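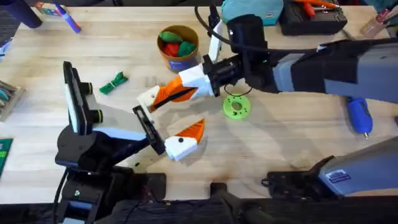

Mulholm Robotics Club > Projects > Two-arm handoff

solder_moth
Posted January 26, 2025
We have until March to get the ring handoff working for the Brernau student meet. One arm picks the green ring off the table, passes it to the other, and the second arm puts it down on the far side. Right now the pickup is fine and the pass is bad. Out of 118 tries last week we got 8 clean ones. Both arms run off the same laptop, with the Dafis controller software.

kd_118b
What are you calling clean? If it gets across but lands crooked, I'd count that.

solder_moth
Flat on the table, inside the tape square. That's how the meet scores it, so that's how I'm scoring it.

pelican_torque
The ring is a poor choice. It's a flat disc and the fingers only get a thin edge to hold. Use the soft pieces in the cardboard can for now. They squash a little and forgive a bad angle. Get the timing right on those and go back to the ring later.

solder_moth
The rules say a rigid part.

pelican_torque
The rules are for March. I'm talking about practice.

gearbag
I disagree with the plush idea. We did that at Flusudwood last year and all the timing had to be redone when we switched. The grip closes to a different width, so the release comes at a different moment. We lost 2 weeks.

kd_118b
Same question I had at the meeting: why do the two grippers have different fingers? One has the flat black slotted finger and the other arm has nothing like it. You're tuning two different hands.

solder_moth
The slotted one slides under the ring better. I don't want to give that up.

gearbag
Keep it on the arm that picks up. The receiving arm should come in with its fingers wide apart and close slowly. Let go only after the other side has closed. We added a pause there and it helped more than anything else.

pelican_torque
Also clear the bench before a run. Markers and hand tools don't need to be within reach of the arms.

solder_moth
Fair. I'll add the pause tonight and log another set with the ring. Leaving the fingers alone for now.

kd_118b
Post the log even if it's bad.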